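Print this entry | E-mail this entry

October 12, 2020

Home by half past six, feet sore, and I'm supposed to be pleased because the new sorting bench is "in". That was the word in the message Nouhaila sent round. In what, I wanted to ask. It's a table with a belt on it.

I'll put down what I think of it now so that when I've been talked round by March I can come back and see what I thought at the start. We have been clearing tables at the Sivatstead site for 7 years with a trolley and two pairs of hands, and things got put away. Cups went in one tub, the odd plate in another, and whoever had the trolley swore at the wheel. Now there's to be a belt and a tray, and the cups are to go in the tray, and I have been asked to "give it a fair go". I was asked twice, so I must have a face on me.

The belt is dark green and already scuffed, which I noticed straight away. New to us, then, is what they mean by new. Yolandi Visser says it came over from the Cedham building and that a few scratches don't matter on a thing that's only there to carry crockery. Perhaps. But I've bought second-hand before and the scratches are never the whole of it. There's also the light. It bounces off the belt right where you'd be looking, and by four o'clock I had my headache.
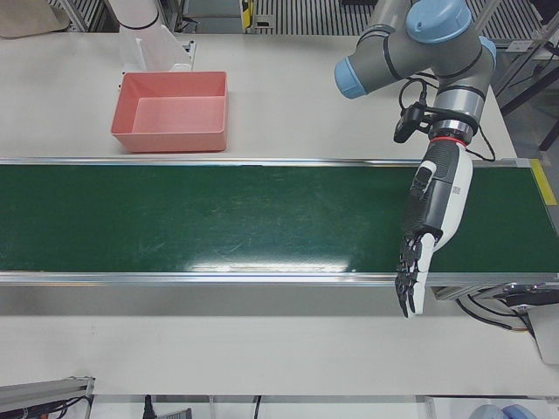 The tray

I have more to say about this than it deserves. It's pink. Salmon, if you're being kind. It sits on the table behind the far rail, so you have to go over the belt to get to it, and I can't see who thought that was the right place. I said so. Yolandi said it keeps the front clear. The front of what? I'd have it at the end where you could reach it, and I'd have it twice the size.

The sides do slope outwards a bit, so things ought to slide down to the bottom and not perch on the edge. I'll give it that much. It's the sort of tray my mother kept potatoes in, and she would not have called it a system.

Nouhaila Abou Zeid had a sheet from Fahmy, who supplied the trays, saying they stack. Everything stacks on paper. I asked whether they stack with cups in and she went to find out and didn't come back before lunch, so I have my own idea about that.

Anyway, the cups. The ones for this bench are plastic, a washed-out bluish lavender, narrow at the bottom and wide at the top. I don't mind them. They don't chip, and after the business with the glass ones at Brestent I won't hear a word against plastic. But a tapered cup won't stay where you want it. If it's on its side it lies crooked and takes up the room of two, and I don't care how flat the bottom of the tray is. 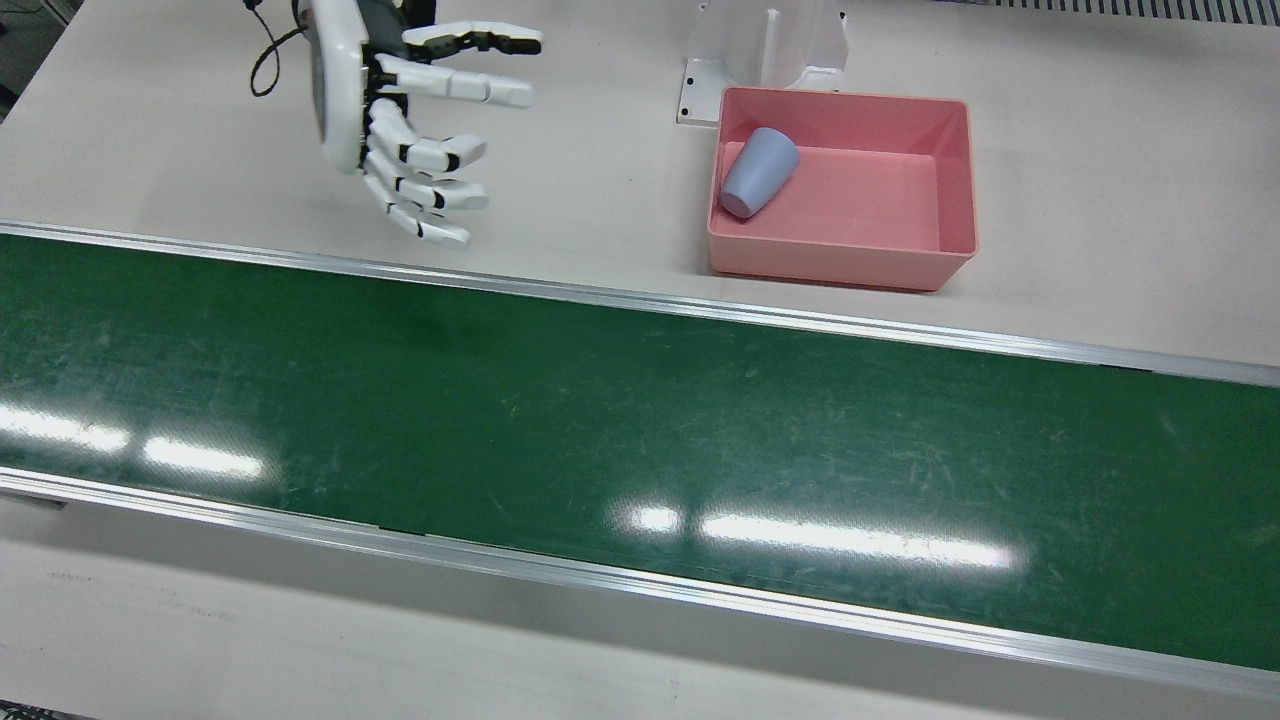
I did tell them that standing the cups up, mouth down, is the only way you'll ever get a decent number in, and I was told we'd "look at it once it's bedded in". I wrote that on the back of my hand so I'd have it word for word. It'll be on the list with the trolley wheel.

What bothers me more is the talk of 50 cups an hour. Who came up with that? Fifty from where? On a Monday we don't dirty that many before noon, and on the days we do, they all arrive at once with tea still in them and teabags stuck to the side. I can't see a belt making any difference to a teabag. Somebody still has to stand at a sink.

Nouhaila was nice about it, I should say. She walked back to the bus with me and said she'd had her doubts as well and was keeping them to herself until the end of the month. Sensible woman. I've never managed to keep mine to myself until the end of a sentence.

I've agreed to 3 weeks. After that I want the tray moved, or I want it explained to me properly why it can't be. And I'm keeping the old trolley – it's behind the door in the back corridor with a cloth over it, and I haven't mentioned it to Yolandi.

Soup for supper, the last of the leek. Must ring about the boiler tomorrow.

Print this entry | E-mail this entry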